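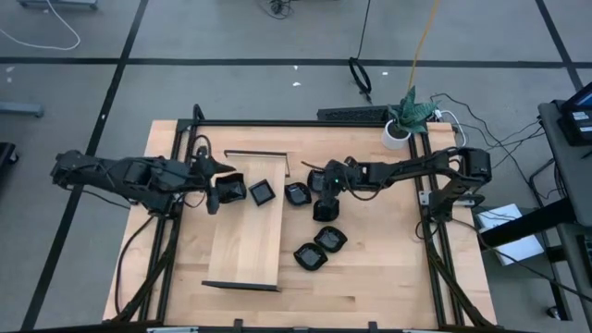

I'd like to put in a good word for the small black dish. You know the sort, the little glossy ones that soy sauce comes in at a decent sushi place. I bought my first lot from a restaurant supply shop in Brophy that was closing its doors (29 dollars for a box, and I carried it home on the bus like a baby), and I have been boring my friends about them ever since.

Most of our kitchens are full of big plates. When we moved to Irkdale I unpacked a stack of dinner plates so heavy it bowed the shelf, and I thought, who are we feeding? There are two of us. We eat toast. What I reach for, morning and night, is a dish that fits in my palm. Olives go in it, and so do the pips. A tea bag goes in it. My rings go in it when I'm kneading, and once a tooth my nephew had lost at the table and wanted kept safe until bedtime.

And black, I reckon, is the right colour. I know white is meant to be the sensible choice, and my mum would say you can't see if a black one's clean. Well, tip it to the window and you can! The shine gives it away straight off. Put a wedge of lemon or a bit of pickled ginger in a black dish and it looks like somebody went to some trouble. Put the same thing in a white saucer and you've got a saucer with ginger in it.

Square or round is where the arguments start. My neighbour Tharun Raju is a square man. He likes them lined up along a serving board, edges touching, and he'll nudge yours back into line while you're still talking to him. I'm fond of a mix. A couple of square ones, a couple of rounded ones, plonked down on bare timber wherever there's a gap, and people pull them closer or shove them along as they please. A table that's been set too neatly makes me sit up straight, and I don't enjoy my dinner sitting up straight.

I do have one grumble, and it's with the shops. Girkumico, the homewares place in Sotham, only sells theirs in a boxed set of 10 with a bamboo rack, and I've no use for the rack. Let me buy three! Let me replace the one I dropped in April without taking home a whole new family of them. The op shop will sell you one on its own, chipped or not, and wrap it in newspaper for you as well. I've still got a spot on my shelf for a rounded one, if anybody local is having a clear-out.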